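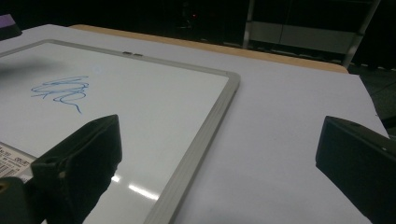 Greteo Facilities Support Portal
Ticket status: Closed
Category: Room booking displays and calendar sync
Site: Citville office, second floor
Submitted by: Parvaneh Mahmoudi
Assigned to: Munther Awad
Priority: Normal

Summary
Meetings booked in the calendar do not appear on the door display for the Drostley room. The other rooms on the floor are not affected.

Initial report
Staff who reserve the Drostley room receive a confirmation by email, and the booking is visible in the shared calendar. The display outside the door continues to show the room as available. On two occasions a second group has used the "Book Now" button on the display and taken the room while a confirmed meeting was due to start. The display has been restarted from the settings menu without any change. Please advise whether staff should stop using the room until this is resolved.

Response 1 - Munther Awad
Thank you for your report. The room may remain in use. Until further notice, please turn off the "Book Now" option for this display under Room Settings, Walk-Up Booking. Bookings made through the calendar will continue to be accepted.

Please also provide the following:
Display software version (Settings, About)
Time of last sync as shown on the display
Whether the affected meetings are single or recurring

Reply - Parvaneh Mahmoudi
Walk-up booking has been turned off. The software version is the same as on the Fallahi room display, which is working correctly. The last sync time is current and updates when the page is refreshed. Both single and recurring meetings are missing. One recurring meeting from last November still appears every week, although it was canceled by the organizer some time ago.

Response 2 - Munther Awad
The display is reaching the server, as the sync time is current. The old recurring meeting suggests that the display is reading a different calendar from the one staff are using. I have reviewed the account records and found two calendar resources with the name Drostley. The first was created when the floor was opened. The second was added when the room capacity was updated, and all new bookings are being sent to it. The display is still linked to the first.

Action taken, Saturday, June 8, 2024
1. Exported all entries from the older calendar resource. 29 entries were found, all of them in the past apart from the recurring meeting noted above.
2. Removed the recurring meeting.
3. Unlinked the display from the older resource and linked it to the current one.
4. Hid the older resource from the booking list. It has not been deleted and can be restored on request.
5. Changed the sync interval on the display from 270 seconds to 60 seconds for the test period.

Test bookings were made from the web calendar and from the mobile app. Both appeared on the display within the sync interval. A test cancellation was also cleared correctly.

Reply - Parvaneh Mahmoudi
Bookings are now showing as expected. One further question: the display goes dark after working hours and does not wake when the screen is touched. Is this part of the same fault?

Response 3 - Munther Awad
This is a separate setting. The power schedule for the floor turns the displays off outside office hours, and touch wake is disabled by default. It may be turned on under Display, Power Schedule - an administrator login is required. A new ticket is not needed unless the setting does not save.

Resolution
Display linked to the wrong calendar resource. Link corrected and duplicate resource hidden. Walk-up booking may be turned on again by the site administrator. The sync interval will be returned to its standard value at the end of the test period.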